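Jastmont Paper & Box Forum
Gift packaging > Small boxes and wraps

Thread: Red cover with white stripes, silver underneath. Glue or leave it free?

foldandkeep
Posted January 21, 2026
Hello all. I am making small favor boxes for my cousin's wedding in March, 80 pieces. They are tall and narrow, and they stand upright on the plate. The body is covered with silver paper that has a crackle pattern, and on the front goes a separate panel of glossy red card with thin white diagonal stripes. English is my third language, so please excuse if I use a wrong word for some paper thing.

My question is about the front panel. I cut it a little longer than the silver part and I let it hang lower at the bottom, so the silver shows higher at the top. I like this look. But my aunt says it looks like a mistake and that guests will think I measured badly.

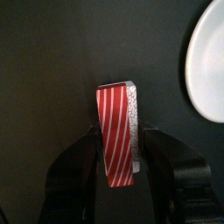
The second thing is the glue. I tried the Foltex stick on the first pieces and the red card came up at the corners after one night. With double-sided tape it holds, but then I can not move it if I put it crooked. What do you use for glossy card on a paper with texture?

marginal_gains
Tape. Always tape for glossy on textured. A glue stick only touches the high points of the crackle, so you have half the contact you think you have. Put one strip down the middle and two short ones at the bottom corners.

I agree with your aunt, sorry. If the overhang is small it reads as an error. Make it bigger or make it flush.

tuckflap
I don't agree at all with the above. The small step is the nice part. Two papers exactly flush on a handmade box look fine for five minutes, then one of them moves by a hair and everybody sees it. With a step, a hair does not matter.

Is the Foltex the white one or the one that goes on purple? The purple one is weaker on coated card, at least for me.

foldandkeep
It is the purple one. I did not know there was a difference. In my shop they stand next to each other at the same price.

@marginal_gains how much bigger? If the panel goes too far down, the box stands on the panel and not on its own bottom, and it will fall over when someone touches the table.

marginal_gains
Fair point, I was thinking of a box that hangs or lies flat. For a standing one I would go flush at the bottom and leave all the silver at the top. You get your two colors and the box stands straight.

paperhen9
Can I ask where the striped card is from? I was looking for a red like this before Christmas and everything was either orange or almost brown.

foldandkeep
From Natow, the big sheets. The number on the label is 274. Please look at it in person if you can, because on their website it looks more pink. The stripes are thin and they go down to the right. Near one edge of the sheet they bend a little before they become straight. I first wanted to cut that part away, but then I kept it for the top of the panels and I think it is pretty.

paperhen9
Thank you! I will order one sheet first.

tuckflap
Careful with the direction of the stripes when you cut 80 of them. I did a similar job with Hong foil card and turned one sheet around without noticing. Half of my boxes leaned left and half leaned right. On the table it looked terrible. Put a small pencil arrow on the back of every strip before you separate them.

foldandkeep
This is a very good advice, I will do the arrows today.

About tape, do I round the corners of the panel? I am afraid that sharp corners will lift again.

corner_rounder
Rounding helps a little but it changes the character. Yours is a straight, clean box, I would keep it sharp. What helps more is to bend the card very slightly backward over the table edge before you stick it, so the corners want to press against the box.

marginal_gains
Not over a table edge with a glossy coating, please. It cracks and you see a white line. Roll it around a thick marker.

corner_rounder
Never had a crack in years of doing this. But fine, a marker works too.

tuckflap
It depends on the card weight. Test on a scrap, both ways.

foldandkeep
I tested on two scraps. On the table edge I got a fine line when I pulled hard, and no line when I pulled softly. With the marker, no line at all but the bend is weaker. I will use the marker and the tape in three strips.

For the overhang I made one box flush at the bottom and one with the step, and I sent both to the bride. She wants the step. So I will make it very small, and I will check each box that it stands by itself before I fill it.

paperhen9
What goes inside?

foldandkeep
Sugared almonds, in a little bag. My aunt wanted chocolate. We are still discussing.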